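Instance tracker swaps IDs when two identical bags are held at once

Asked by Eliécer Paucar in Perception
3 answers, 700 views

I'm training a small instance tracker on head camera footage of shelf tidying, and I'm really pleased with it so far! One item in one hand is solid. The trouble starts when there's an item in each hand and both are the same product. The mask IDs swap, usually when the hands come close together, and then my planner thinks the left hand has let go of its bag.

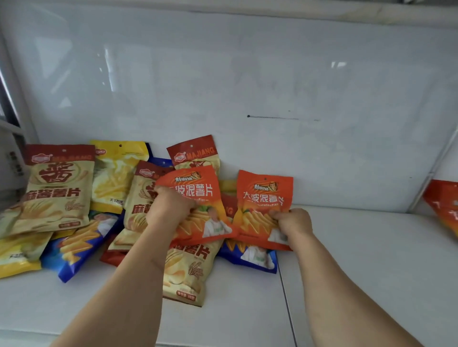 Same orange 大波浪薯片 bag in both hands, with the sesame paste (麻酱薯片) bags behind.

Frames like this are the worst for it. I match on appearance embedding plus mask overlap, with a memory of 14 frames. Should I make the memory longer, or is there something cleverer?

Answer from Gráinne Lenihan (accepted)

Oh, I love this problem! A longer memory won't help much, as the two bags have the same print and your embedding will score them nearly the same however far back it looks. I'd tie identity to the hand while a grasp is active. You already know which arm is which, so:

1. When a hand closes on a mask, store the pair (hand, mask ID).
2. While the grasp holds, predict the mask's motion from the wrist pose and match on that first. Drop the appearance weight right down.
3. On release, go back to your normal matching, but keep the last position for 3 frames so it doesn't jump to a neighbour.

Also watch for fingers covering the print. The left hand hides the first character there, so that bag's embedding drifts for reasons that have nothing to do with which bag it is. We did this in Lapointe and the swaps nearly vanished.

Answer from Facundo Garrido

Try raising the overlap threshold. Worked for me, different products though.

Answer from Maxine Ellery

Agree with Gráinne. Check your augmentation as well: if you use horizontal flip, swap the left/right hand labels with it. I lost 2 evenings to that one in September.

Comment from Eliécer Paucar

Flip was on and the labels weren't swapped, argh. Retraining now, then the grasp pairing. Thank you all!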